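Fiction > Short Pieces > The Altgate Register

We use cookies to remember your reading preferences. By continuing to browse you accept their use. Accept | Manage settings

Procedure for the Reception of a Guest

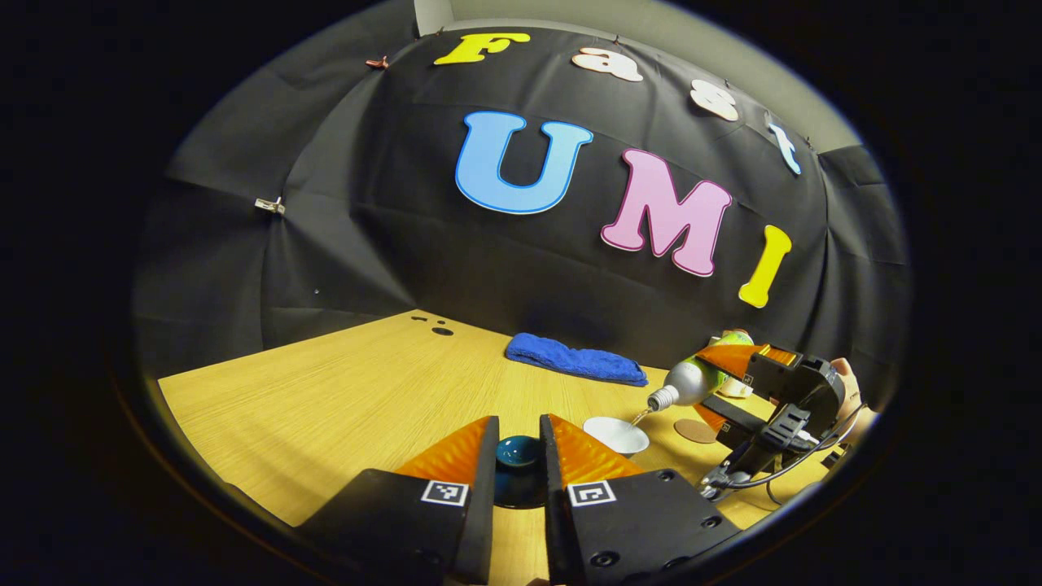 The Office of Hospitality at Altgate maintains one table for the reception of guests. The table is of a light wood grain and is to be laid before four in the afternoon. A blue towel shall be folded and placed flat towards the back. A cork coaster shall be set out, and a small white bowl, and a cup. Should the cup be chipped, the attendant will apply to Dornbridge for another and will record the application in the register.

The present attendant has held the post since September. Her instructions run to 169 clauses, of which the greater number concern pouring. Clause 2 requires that the liquid be poured in a thin stream. Clause 4 requires that it be poured whether or not the guest has arrived.

The guest has been expected from Trundau for as long as the register has been kept. Earlier attendants entered the matter in the same form of words: table laid, bowl filled, guest not received. One of them, writing in green ink, added that it had rained. The addition was struck out by a superior and initialled.

In her first weeks the attendant followed the form exactly. She laid the towel, poured, waited until the lamp in the corridor was lit, emptied the bowl at the sink and dried it. She then wrote her line and went home by the lower road, where the bakery was generally closed by that hour.

At the 426th entry in the current volume she found that the bowl had been moved. The distance was small, no more than the width of a thumb, and the coaster had not been disturbed. She consulted the instructions. Clause 88 dealt with breakage and clause 89 with moths. There was no provision for a bowl that had been moved.

She wrote to Dornbridge and received a printed acknowledgement. She wrote to the Văduva annexe, where the older volumes are stored, and was informed that the reading room was closed for painting.

On the following afternoon she laid the table as before. When the pouring was done she remained standing, as the instructions require, with her hands at her sides. The corridor was quiet. After a time she drew out the chair on the far side of the table, for which there was likewise no provision, and turned it a little towards the door.

The entry for that day is in her usual hand. Table laid, bowl filled. The remainder of the line has been left blank, and the superior, reviewing the volume at the close of the quarter, has initialled it without remark.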